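7 September 2026

Glue tests for the Somstead chair repairs, continued. Hide glue batch 3 soaked overnight in cold water, then held at 60 degrees C in the double boiler. Skin formed twice - skimmed it both times. Thinned a little before brushing. Lerato cut the beech test pieces on Friday and they fit well.

Two joints glued and clamped, one left dry as a check. Clamps stay on until tomorrow morning.
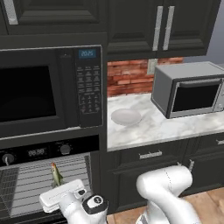 Can the leftover glue be warmed up again tomorrow? Once is fine if it goes in the fridge tonight with the lid on, but a second reheating weakens it.

Jar is labeled 349. Hendrik wants the break test done before we touch the real chair legs, so the vise needs to be free after lunch. Still short of clamp pads. Eskil has cork offcuts in the back drawer - ask him first.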